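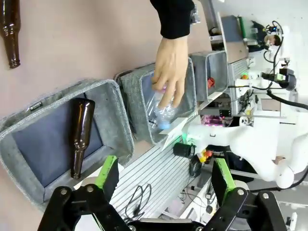 *Sorting into the gray felt bins. Brown glass on the left, plastic going in the middle one.*

# Bottle sorting FAQ

Quick answers, mostly for new people at Bondirthorpe. Updated 9th April. Ask Kvido Kadlec if it's not covered.

**Which bin is for what?**
Glass left, clear plastic middle, small odds and ends right. Same order at every station pls, don't swap them.

**Caps on or off?**
On for plastic. Off for glass if it comes off easy. Don't fight it.

**Do I have to crush plastic bottles?**
Yes, if you can. Squeeze, then cap back on, or it puffs up again and the bin fills in no time.

**Rinse first?**
Quick swish. Not spotless. No milk, no oil, those go home with whoever brought them.

**Can I stack glass in the felt bin?**
Lay it in, don't drop it. The felt is soft but it won't save a bottle that lands on another bottle. When it's at the rim, stop and empty.

**Green glass?**
Goes with brown for now. Lonholm takes it mixed. They may change that in June, will update.

**What about jars?**
Same as bottles. Lids in the odds and ends bin.

**Something broke in the bin. Now what?**
Leave it. Gloves are on the hook by the door. Tip the whole bin into the big glass tub, then shake it out outside. Never reach in with bare hands.

**Can the bins be washed?**
Wipe with a damp cloth, air dry. NOT the machine. We tried it with one and it came out the size of a hat.

**Where do full bins go?**
Taneck room, back wall. Tubs are marked. Bring the empty bin back, we only have 11 and they wander off.

**How much do we get thruogh?**
Last month 1,286 bottles, around 600 of them glass. Yes, we keep a tally, sheet is on the Kratochvíl cupboard. Write yours down before you leave.

**Can I bring bottles from home?**
Sure, one bag per person. More than that, ask first.

**Deposit bottles?**
Keep them seperate. Crate under the sink, Kvido takes them back.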